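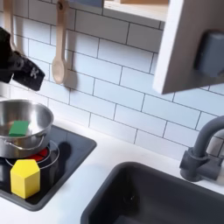 Wooden spoon on its hook, in front of the white tiles.

Print this page | E-mail this page
Reading time: 4 minutes

Keeping wooden spoons and the wall behind the stove in good order

By Amnuay Jaidee
5 November 2022

When I moved to my flat in Nemgate, all my wooden utensils lived in one drawer. They came out of it with a smell, and two of them had small black spots near the bowl. My neighbor told me to hang them. I put up hooks in August and I did not go back to the drawer.

Wood wants air on all sides. Wash the spoon by hand with warm water and a little soap, dry it with a cloth, and hang it with the bowl down. Do not leave it in the sink, and please not in the dishwasher. If the surface feels rough like a cat's tongue, rub it with fine sandpaper and then with food-safe oil. Let the oil stay overnight and wipe off what is left.

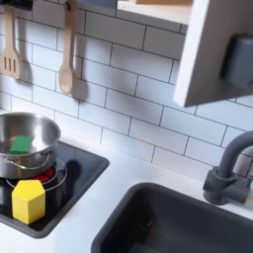 Tiles behind a stove are easy to clean if you do it often and very tiring if you wait. I use 500 ml of warm water with one spoon of dish soap, and I begin at the bottom and go up, so the drops do not make lines on the dirty part. With a spoon and a slotted spatula hanging on the wall like these, take them down first and wipe the place behind them too. The slots of the spatula also hold old food, and a thin bottle brush goes through them well. For the grout I use an old toothbrush with a paste of baking soda and water. Leave it 5 minutes, brush, rinse — and dry with a towel, or the tiles will show marks.

Sponges I change every two weeks. In between I squeeze them out well after each washing and stand them on the short side, where the air can reach them. A sponge that smells is finished, also when it still looks new.

For burned rice in a steel pot, cover the bottom with water, add a spoon of baking soda and heat it slowly. Turn off the heat, wait until the pot is cool, and only then use the sponge. My sister in Paredes does the same with vinegar, but I find the smell too strong for a small kitchen.

Hooks with glue backs should be put on clean, dry tile, never over the grout line. Press hard and hang nothing before the next day.

Print this page | E-mail this page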